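Shop robots still slow at hanging up the stock

Putting a bow tie on a display hook takes a shop assistant a few seconds. For a machine it remains one of the harder jobs in retail, according to a report put out on 28 April 2023 by Arkari, a small firm that tests automation for clothing and accessory shops.

The report covers 261 attempts at hanging soft goods on wire stands by an automatic arm. The arm finished 73 of them without a person stepping in. Scarves and plain ties did best. Bow ties, belts and anything with a strap that curls up on itself did worst.

"People expect the heavy jobs to be the problem," said Impi Heinonen, who wrote the report. "Lifting a box is fine. A strap that lies differently every time you put it down is where we lose the hours."

The stands add to the trouble. Thin white wire against a white counter is hard for a camera to pick out, and a light stand will shift if it is knocked. Many shops also place them close together - a sensible use of counter space, but a poor one for an arm that needs room to turn.

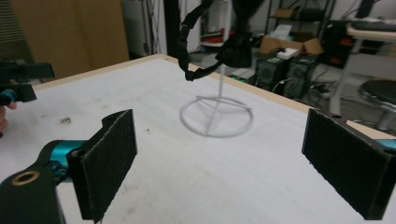 When will a machine be able to do this in an ordinary shop?
Arkari's own estimate is several years for mixed stock, and sooner for shops that sell one type of item and keep it in the same place.

Much of the current work relies on people doing the chore by hand with grippers on, so that the software has human movements to learn from. Sekar Pangaribuan, who runs the practical side at Arkari, said the slow part is variety. A person can hang the same tie all morning and the machine will learn that tie, in that spot, and little else. Staff are now told to change where the item lies and which way the strap falls before each go.

He said two jaws are enough for most of it. Hands with more fingers cost a good deal more and need more repair, and in his view shops will not pay for them. The difficulty is in judging where to take hold. Pick up a bow tie by one wing and the strap swings. Pick it up by the strap and the bow hangs low and catches on the hook below.

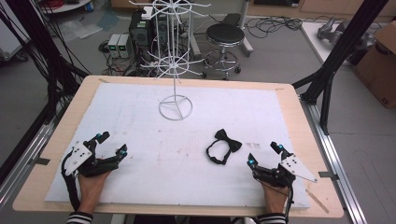
Shops remain cautious

Undance, which sells dancewear and formal accessories from two shops, took part in talks with Arkari last October but has not ordered anything. Its manager, Rhea Saludo, said the sums did not add up.

"Hanging stock is what my staff do between customers," she said. "If a machine took it over I would still need the same people on the floor. I'd be more interested in something that did the folding, or the bins."

Faizal Raju, who fits out shops for a living, said owners ask him about robots more often than they used to, though most lose interest when they hear about the space needed. He thinks the first useful machines will be in stockrooms, where it matters less if a job takes nearly two minutes.

Household chores look further off still. Sigita Ots, who advises the appliance maker Skudum, said a home has all the problems of a shop and no fixed layout. Loading a dishwasher and pairing socks have both been shown working under test conditions, she said, but she would not expect to buy a machine that did either one reliably in the near future.

Arkari plans to repeat its tests with coloured stands and wider gaps between hooks. It will also try a heavier base from the fittings supplier Vukčević, to see how much of the failure rate comes down to the stand moving.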